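How to Put Together a Small Home Tool Kit (and Keep It from Wandering Off)
Posted by Assunta Bianchini on 09/09/2021
Filed under: Around the House, Getting Started

When my niece moved into her first apartment in March, I promised her a tool kit as a housewarming present, and then I stood in the aisle at Harms Hardware for the better part of a Saturday wondering what on earth to put in it. There was a ready-made set right at eye level, 150 pieces in a molded case, and it was tempting! But I owned one of those years ago, and most of it was bits I never learned the names of. I used the same few things over and over and the case never closed properly again after the first week.

So I put the kit back on the shelf and made her one from scratch, and enough people have asked me about it that I'm finally writing it down. It isn't hard and it doesn't have to be done in one go. If you already have a drawer full of odds and ends, so much the better, and you can skip straight to the sorting part.

Step 1: Gather up what you already own

Before you buy a single thing, go through the house. Look in the kitchen drawer, the shelf over the washer, the glove compartment, the windowsill in the garage, and that one coat pocket. Bring everything to a table and spread it out so you can see it. I mean really spread it out, with the lamp on, because tools in a heap all look alike and you'll swear you have no flat screwdriver when there are a few of them under the extension cord.
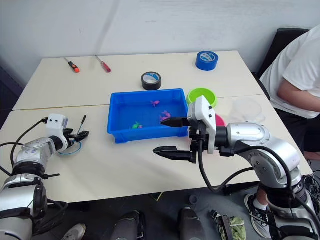 While you have it all out, be a little ruthless. A screwdriver with a rounded-off tip will chew up every screw it meets, so let it retire to stirring paint. Pliers that have rusted stiff can often be saved with a drop of oil and some patient opening and closing in front of the television, but if they're still stiff the next morning, I'd let them go. Hammers with a loose head go straight out, no second chances. I kept one like that for sentimental reasons and it lives on a shelf now where it can't hurt anybody.

Wipe down what you're keeping with a rag and a dab of dish soap, then dry it well. Put a tiny bit of oil on anything that moves.

Step 2: Decide what the kit is for

This is the step I skipped the first time around, and I think it's why my early kits were such a muddle. A kit for an apartment is a different animal from a kit for a house with a yard. My niece hangs pictures, puts together bookshelves that come flat in a box, and tightens the handle on the bathroom cabinet, which loosens itself again every few weeks. She doesn't need a pipe wrench. (Her landlord, I hope, has one.)

Take a sheet of paper and write down the last several things that needed fixing at your place. Don't write down what you dream of doing someday. I have dreamed of tiling the hallway for as long as we've lived here, and I own a very nice tile cutter that has never met a tile.

Step 3: Fill in the basics

Once you know what you have and what you need, the shopping list gets pleasantly short. Mine goes like this:

A claw hammer, on the light side. Try swinging it in the store. If your wrist complains after a few swings, go lighter.

Screwdrivers, both flat and Phillips, in a small and a medium size. This is where I'd spend a little extra. A handle that fits your hand makes more difference than anything printed on the package, and bright or oddly colored handles are a blessing when you've put one down in the grass.

A tape measure with a lock that holds. Pull it out a couple of feet, lock it, and let it hang. If it creeps back on its own, put it back on the rack.

Slip-joint pliers, and needle-nose pliers if you ever do anything with wire or jewelry or fish hooks.

An adjustable wrench, medium sized.

A set of hex keys. You will be given loose ones with every piece of furniture you buy for the rest of your life, but a proper folding set is so much nicer to hold.

A utility knife with spare blades, and please buy the kind where the blade slides all the way back in.

A short level. Mine is a little Vinholm one that I picked up secondhand at the Clirley Street swap, and it has been dropped more times than I'd like to admit and still reads true. To test yours, set it on a shelf, look at the bubble, then turn it end for end in the same spot. The bubble should rest in the same place both ways.

A pencil. Tie a string to it if you live with people who borrow pencils.

Step 4: Don't forget the soft stuff

People think of a tool kit as metal things, but half of what I reach for is tape, glue, string and a rag. Get a roll of electrical tape and a roll of painter's tape to start. The first is for cords and handles, and the second marks where a nail should go without leaving a pencil line you'll have to scrub off later. I also use it to label the screws when I take something apart – a strip of tape on the table, the screws stuck on it in order, and a word or two written next to each one. It has saved me from more than one leftover-screw evening.

Wood glue is worth having, and so is a small tube of the clear all-purpose kind, though that one dries up in the tube if you look at it wrong. Store it upright, cap on tight, in a zip bag.

For nails and screws, resist the giant bargain tub. I bought one of those once, 900 assorted fasteners, and there was never a matching pair when I wanted a matching pair. A small packet of picture hangers, a small packet of wood screws in a middling size and some wall anchors will carry you a long way. You can always add to them as a job comes up.

Step 5: Give everything a home

Now for the part I enjoy most, and I'll try not to go on too long. (My husband has just laughed from the other room.)

Choose your container after you've gathered your tools, never before. I've seen people buy a beautiful wooden toolbox and find out that the hammer doesn't fit. Lay your tools out in a rough rectangle on the table, see how much room they take, and then look for something a bit bigger. It doesn't have to be a toolbox at all. A sturdy canvas bag works, and so does a plastic bin with sides high enough that nothing rolls over the edge when you carry it on your hip.
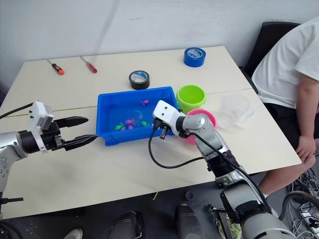
Heavy things go in first, along the bottom, with the hammer on its side. Long thin things go together along one edge, handles all facing the same direction, so your hand meets the handle and never the point. Small loose packets go in a jar or an old mint tin. I put rolls of tape in a corner where they can't unwind, and I fold over the end of each roll so that I'm not picking at it with a fingernail the next time.

If you can't see a tool without moving another one, you've probably got too much in there. Take out whatever you haven't touched in a year and put it in a second box marked "sometimes." Mine holds the tile cutter.

Step 6: Pick the spot and stick to it

A tool kit should live where the jobs are. In our house that's the hall closet, low down, with nothing on top of it. For years I kept it in the basement, and I would do nearly anything to avoid going down there, including tightening a table leg with a butter knife, which I don't recommend for the table or the knife.

Tell everyone in the house where it lives. Then tell them again. If things still go missing, try a stripe of colored tape around each handle. It's a small trick, but a tool with a stripe on it looks as though it belongs to somebody, and people do seem to bring it back.

Step 7: Give it a few minutes in spring and fall

Twice a year, when I change the clocks, I empty the whole kit onto the table again. I shake the crumbs and sawdust out of the bottom, wipe the metal, put a fresh blade in the knife, throw out the dried-up glue and write down what's running low. It takes about as long as a pot of coffee, and I rather look forward to it.

A few questions I get a lot

What about a drill? Lovely to have, but wait until you've borrowed one and found that you want it back again the next weekend. Then buy one with a spare battery.

Is secondhand all right? For hammers, wrenches, pliers and levels, yes, very much so, and they're often better made. I'd buy knives and anything with a cord new.

How much should I spend? Less than you think, and not all at once. My niece's kit was half my own spares, cleaned up, and she has already fixed the bathroom cabinet with it. It came loose again on Sunday, but we're working on that, and I'll write up what we tried with the handle next time.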